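Vutness Review Finds Little Behind "Refurbished" Labels on Used Office Computers

FOR RELEASE TUESDAY, 9 A.M.

Vutness, the reader-funded consumer bulletin, has spent the better part of a year asking sellers of used office computers what they mean by "refurbished." Its new report says most of them could not give a clear answer.

The bulletin looked at 1,372 online listings for desktop machines sold as refurbished, renewed or restored. It then wrote to the sellers and asked for a list of the work done on each model. Many sent back the same wording that was already in the listing. A few sent a warranty page. Only 2 sellers supplied a written checklist that matched the machine being sold.

"A word that can mean a full bench test or a quick wipe with a cloth is a word buyers should stop paying extra for," said Ehsan Sharifi, who edited the report. "We asked a simple question and got a lot of brochures."

The report is especially doubtful about grading systems. Malik, a reseller that supplies schools and small offices, uses four grades and says they reflect "overall quality." When pressed, the company said the grades cover scratches and dents on the outside of the case. Naseri, a smaller firm, uses the same letters for something else again. A buyer comparing the two would have no way to know that.
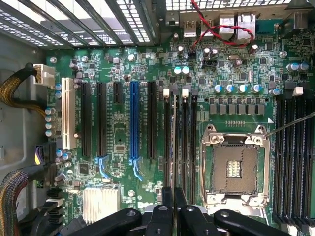
Issue 10, page 3

Vutness also questions the claims made for waste. Bravik, a trade program that sells its seal to resellers, says its members keep old equipment out of landfills. The report asked how many machines came back within a year and where they went. Bravik replied that it does not collect that figure - an odd gap for a program whose main selling point is what happens to old equipment.

The program did point to its 3,000 seals issued. Vutness notes that a seal is issued when a fee is paid and a form is filled in, with no visit to the workshop.

The bulletin does not tell readers to avoid used computers. It says many are a fair buy at the right price, and that a new machine is not always better made. It does suggest asking for the age of the drive, the name of whoever pays return shipping, and a test record with a date on it. Sellers who say the record is "internal" should be asked why.

Malik and Naseri were both sent the findings before publication. Malik said it is "reviewing its language" - it gave no date for the review to end. Naseri did not reply.

The full report is free to read in the current issue of Vutness. Printed copies can be ordered through the subscriptions desk.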